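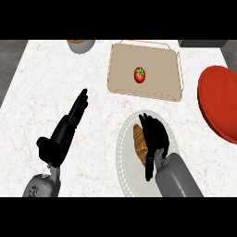

Progress Report to the Program Office
Kaso Two-Handed Food Service Project
Reporting period ending 18/02/2024

1. Summary

The project remains on course for its main simulation targets, with one exception. During this period the right hand of the Kaso platform exceeded its permitted closing force while handling soft food items in simulation. The fault was classed as a safety matter under the project's internal rules, and transfer of new control policies to the physical unit was suspended. The cause has been found and a correction is in testing. We ask the Program Office to note a delay to Milestone 4 and to approve the revised order of work set out in Section 5.

No physical trial was under way when the fault was identified. No person was hurt and no equipment was damaged.

2. Work completed

The countertop task set was extended to include pastries and fresh produce together with the rigid tableware used in the previous period. In the standard pastry task, the right hand takes hold of a croissant on a white plate while the left hand stays open and clear of the objects. A tray with a tomato on it is placed farther back on the marble counter, and a red plate stands to the right. The layout was chosen by the Cledau site team so that the croissant must be handled with other items within reach.

A batch of 800 simulated episodes was run on this layout. The contact model supplied under the Vilex agreement was used throughout, in the version accepted by both parties at the start of the period. Logging of joint torque and fingertip force was complete for the full batch. This was an open action from the last report and can now be closed.

3. Description of the fault

Review of the force logs showed that the right hand passed the soft-item limit in 66 of the 800 episodes. In each of these the fingers went on closing after a stable grasp had been registered. The left hand, which runs a separate controller, stayed within limits in all episodes.

The excess was not visible in the rendered output. The pastry is modeled as a rigid body and does not change shape under load, so an episode with too much force looks the same as one without. The automatic scoring also failed to pick it up, as it measured only whether the item had been lifted and placed. The affected episodes had been recorded as successful. Success rates given in our earlier summary for this task should therefore be treated as withdrawn until the batch has been scored again.

The matter was raised by the Rana test group during a routine check of the logs before transfer. The hold on physical trials was put in place the same day.

4. Cause and corrective action

The fault was traced to the handover between the approach controller and the grip controller. When the finger joints reported contact at slightly different times, the handover signal was sent twice. The second signal reset the force target to the value used for rigid tableware — a setting well above what is allowed for food. Of the affected episodes, 20 also showed a late release, and this has the same origin.

The following measures have been taken:

The handover signal is now accepted once per grasp and any repeat is ignored and logged.
The force limit is enforced at the hand itself, independently of the controller that sets the target.
Scoring now rejects any episode in which the limit is passed, whatever the outcome of the placement.
The tableware setting can no longer be loaded while an item is marked as soft.

An initial rerun of 83 episodes, made up of the 66 affected cases and others with similar finger timing, produced no further excess. The project team considers this encouraging but not sufficient to lift the hold. The rerun used the same rigid pastry model, and the behavior of the correction on a deforming object has yet to be shown.

5. Effect on schedule and revised order of work

Milestone 4, first handling of food by the physical unit, will not be met on the agreed date. We propose that the full batch be repeated with the corrected controller before any other task is started. A deforming pastry model would then be introduced, followed by supervised trials at Cledau with foam test pieces. Real food would be used only after the Rana test group has signed off the foam results.

Work on the tray-carrying task will be paused until the repeat batch is complete. Preparation of the physical test bench is not affected and continues as planned.

6. Budget

The additional computing time can be met from the existing allocation. The deforming model falls outside the present Vilex agreement, and a separate cost statement will be sent once terms have been received. No other change to the budget is requested.

7. Decisions requested

The Program Office is asked to approve the revised order of work, to agree to a new date for Milestone 4 on receipt of the repeat batch results, and to confirm that the hold on physical trials may be lifted only with its written consent.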